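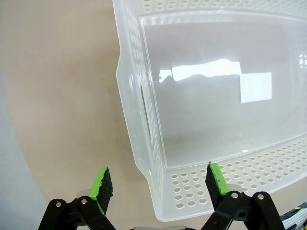 Section 4: Setting up your Utari countertop sprouter

Okay, you've got the thing unpacked and you've washed the parts. Now for the fun bit! I've been growing sprouts on my Utari for a couple of years, and this is how I set up every new one at the Mutville community kitchen.

1. Pick a spot out of direct sun. Mine lives beside the bread bin. Near the stove is too warm, and I lost a whole batch of mung beans finding that out.

2. Fill the lower tank with cool water up to the line. Tap water is fine (mine's pretty hard and the beans don't seem to mind).

3. Seat the tray on its pegs. You'll feel a small click on each side. If it rocks, lift it off and turn it around, it only fits one way.

4. Spread your soaked beans in a single layer. I know it looks stingy! They swell up like crazy, so go easy.

5. Put the lid on and plug in the base. The green light blinks for almost 2 minutes while the pump fills, then stays on.

Caution: Unplug the base before you lift out the tank, every time. The plug is on a short cord, so please don't run it across the sink.

Note: If the light turns red, the filter's probably clogged. Rinse it under the tap and try again. Still red? Order part 3109 from Pollard, and check the size, as the older base takes a different one.

6. Change the water morning and night. Eirini Kyriakidis, who got me into all this, does hers while the coffee brews, and I've stolen the habit.

Lentils are the easiest thing to start with. Give them a good rinse before they go in the fridge, and drain them well or they'll get slimy on you. Alfalfa needs the fine mesh liner, which I cover in Section 5.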